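From: Nouhaila Shehata
To: glassware-swap list
Date: 2020-03-19
Subject: Re: [glassware-swap] Test tubes, again

On the subject of test tubes, Geoff wrote:

> We have been left a box of 200 test tubes by a school that was
> clearing its prep room. Some have rims, some don't, and a few look
> as if they were used for growing something. Before I put them on
> the list for anyone to claim, is there a sensible way of sorting
> them? My instinct is to stick the lot in the dishwasher and hope.
> Also, does anybody still want the wooden racks? They take the old
> size, whatever the old size was.
>
> Geoff

Geoff,

Please don't hope. I hoped in June, with a box very like yours, and ended up with a dishwasher filter full of bits and a husband who now checks his cereal bowl against the light.

Sort first, wash second. Hold each tube up against something dark and turn it slowly. You want the rim, mostly, as that's where the chips are, and then the curve at the bottom, where a star crack will sit quietly for years until you put something warm in it. Anything doubtful goes in the sharps tub. People on this list are very sentimental about glass and will tell you a small chip can be fire-polished. So it can. I have a jar of 50 waiting for me to do it, and they have been waiting since we had the old kitchen.

For washing, a soak overnight in the Bever powder, then a proper brush. The Moen brushes are fine but the wire end is bare, so put a bit of tubing over it or you'll be poking holes in the bottoms. The Novik ones have a tuft on the end and cost more, and I resent how much better they are. Rinse until you're bored, then once more. Stand them upside down to dry, and don't wipe the insides with kitchen roll unless you like fluff.

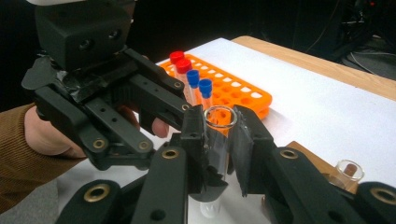
As for labels, if they were marked with wax pencil it comes off with a little white spirit. If somebody used that brown parcel tape, you have my sympathy. Leave it to soak and go and do something else – I'd suggest the racks.

Which I do want, by the way, if they're the Tultari pattern with the pegs along the back. I'll take 5 of them, and I'll pay the postage. If they're the other sort, the ones that rock, offer them to Martin, who has never met a rack he didn't think he could mend with a folded beer mat.

One last thing on your "growing something" tubes. Bin them. I know it's a waste. I also know what ours smelt like when we took the bungs out, and we had the window open at the time.

Are there any bungs in the box, come to that? Rubber ones go hard and are no use to anyone, but I'm short of corks in the small size.

Nouhaila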